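Gravholm is the second album by the band Ukum, released on the Cutwood label. It has five songs and runs 33 minutes, and I've played it way too often to be neutral here! The band cut it in July, mostly live, with two drummers and an old Barbieri organ (that's the wheeze all over side one).

19/03/2021 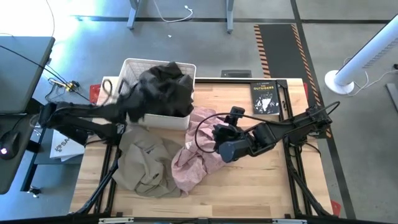

By Corinne Haske

I keep the Ukum pages on this wiki. The tour entry is next, all 21 shows of it, so send me your set lists if you kept any.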